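What the robot club is and isn't teaching my kid

11 August 2025

I said I would write something about the robot club once I had sat through enough of it to have an opinion, and I have now sat through plenty. My daughter joined in February. It meets in the old Puvwood building, the one with the terrible parking, and parents are allowed to hang around at the back as long as they keep quiet. I mostly keep quiet.

First, the money. It costs $80 a month, plus a $50 materials fee that I have never seen itemized. For that you get 14 kids, one arm, and a lot of waiting for a turn. The flyer said "hands-on learning for tomorrow's engineers," and I'd like somebody to work out how many minutes of hands on anything each kid gets per session. I suspect I'd be annoyed by the answer.

The summer project is called Nornier. The kids voted on the name and I don't know what it means. The idea is that the arm tidies up household stuff: picks a thing up, moves it, sets it down in the right spot. Each small group gets one object and has to collect 200 recorded tries with it before the end of the term. My daughter's group drew toilet paper. There was a lot of laughing about that, which lasted maybe one session, and then they found out that toilet paper is a miserable thing to hand to a machine.

A block stays a block when you squeeze it. A roll squashes, and it has a hole in the middle, and then there's the tail. If the sheet comes loose you have a long flap of tissue lying across the table, and every plan that treated the roll as a neat cylinder is in trouble. The kids argued about whether to tape the end down. Fung-ping Shek, who runs the group, told them they could if they wrote it in the log as a change to the task. They decided against the tape. I thought that was the best decision anyone made all summer.

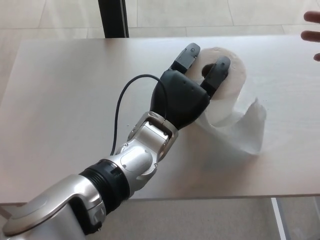 What I think they're learning

Patience, mainly, and some record keeping. The logs are better than I expected from kids who can't remember to bring home a water bottle. They write down where the roll started, which way it was lying, how hard the grip was set, and what went wrong. My daughter now says "it depends how you count a success" at dinner, about things that have nothing to do with robots.

That phrase came out of a fight, by the way. One group was marking a try as good if the object left the table at all, even if it dropped a second later. Another group only counted it if the thing ended up where it was meant to go. Their numbers looked wildly different on the whiteboard and the first group got the applause. I brought this up with Rosimeire Batista, who handles the schedule and the parents, and she said they would "look at aligning the criteria." As of last session the criteria were still not aligned.

What I don't think they're learning

How any of it works underneath. The software arrives finished. The kids press start, they watch, they write it up, they press start again. I asked whether they'd get to see the part that decides where the fingers go, and was told that was covered in the advanced track, which costs more. Of course it does.

I also don't buy the line about tomorrow's engineers. Some of these kids will go into it and most won't, same as with the clarinet. I'd be happier if the club said it was a decent way to spend a summer afternoon and left it there.

The showcase

There's one at the end of the term, over at Skultdale, with the Nic Aodha club coming in as guests. Each group gets to do its best run for the parents. Best run, meaning they pick it. I've asked my daughter to put the total number of tries on her poster next to the good ones, and she rolled her eyes and then asked me how big the numbers should be - so I'm taking that as a yes.

We'll probably sign up again in the fall. I'm still asking about the materials fee.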